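Visit report: Grikiswood waterworks, August open day

The group met at the lower gate at 9.30 and was taken in by Jenő Kerekes, shift engineer. Grikiswood treats river water from an intake 458 metres upstream of the works and sends it to the service reservoir at Fluvmont. Members who came on the last visit will remember the old intake screens. They have been replaced with a travelling band screen, which was running when we arrived and which we were able to look at from the upper walkway.

Intake and raw water main

River level was low. The sill is set to take water from the middle of the depth, to avoid both floating weed and bed silt. Raw water runs by gravity in a cast iron main of 600 mm bore to a wet well beside the old engine house. Kerekes said the main was scraped and lined in sections, with the supply kept going through a temporary bypass laid along the towpath. The anchor blocks for the bypass are still in place and are a trip hazard in long grass.

Turbidity is measured at the well and again after the roughing filters. The intake is shut by hand on a high reading. An automatic closing arrangement was tried and given up after it closed twice on a fouled sensor.

Slow sand filters

The beds are the reason most of us went. They are open, rectangular, brick-lined, and worked at a slow rate with a standing depth of water over the sand. One bed had been drained for skimming. The skimmed layer is taken off by a small tracked machine running on boards, then washed in a hydraulic separator and stored in bays for resanding. Barnabás Szűcs asked about losses in washing. The answer was that fines go over the weir and are not recovered, and that new sand is bought in each time a bed is resanded.

Underdrains are perforated clay tile on the two oldest beds and plastic pipe elsewhere. The clay tile has given no trouble apart from one collapse near the outlet chamber, where a tree root had got in. After skimming, a bed is refilled slowly from below to drive out air, and then run to waste until the samples are satisfactory. How long this takes depends on water temperature. In winter it can hold a bed out of service for weeks.

Headloss on each bed is read from a pair of glass gauge tubes in the outlet house. These are original and still used as a check on the electronic transmitters. Dezső Tóth pointed out that one pair disagreed with its display by a small amount, and Kerekes made a note of it.

High-lift pumps

There are three Ghorbani split-case pumps in the high-lift house, two running and one standby, delivering against 81 metres of head. The duty is changed over weekly. Bearings are oil-lubricated and the glands are packed, with a steady drip allowed. Non-return valves are by Kuster, with an external lever and weight, and close with a noise that can be felt through the floor.

The surge vessel outside the north wall is newer than the pumps. It was added after a power failure brought down a length of the rising main at a badly supported bend. The bend has been rebuilt on a concrete thrust block and can be seen from the public footpath.

Laboratory and afternoon stops

Tímea Kelemen took us through the sample room. Routine samples are drawn from fixed taps, flamed before use, and logged against bed number. Jar tests are done only when the river is coloured. There was an interesting cabinet of old comparator discs, no longer in use, and a shelf of sand samples graded by sieve.

Lunch was taken in the canteen. The party then split, half going on to the reservoir by minibus and half staying on site for the indoor stops. The reservoir group saw the two covered compartments from the access hatch and the new overflow weir, and were back by 3.15.
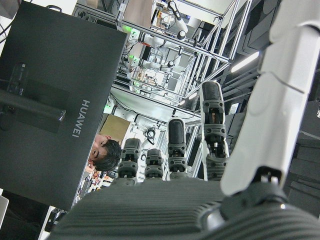
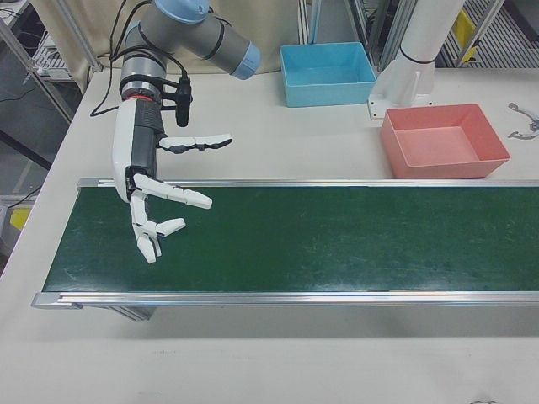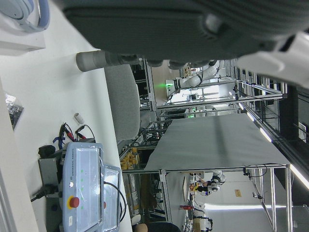
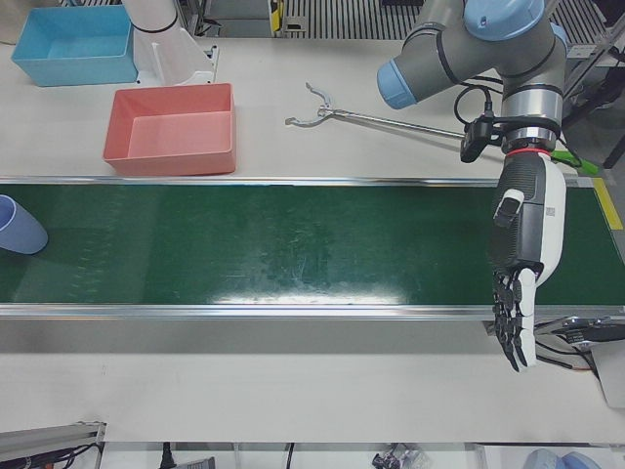
Last of the four: belt with the blue cup lying on it, bins on the far side.

Notes for a further visit

Stout shoes are needed on the bed walls, which are narrow and have a handrail on one side only. The walk to the intake is uneven. Parking is limited to 70 cars and the lower field was full by mid-morning, so the station bus is the better choice.

Eliseo Jaramillo has offered to write up the filter gauges separately, with a sketch of the outlet house. Drawings of the original underdrain layout are held at the works and may be looked at by arrangement, but not copied. The roughing filters were not included in the tour and should be asked for next time.

Related items
Fluvmont reservoir: roof repairs and the new overflow
Packed glands or mechanical seals? Members' replies
Sand washing by hand: notes from an older works
Visit report: the canal pumping station
Reading glass gauge tubes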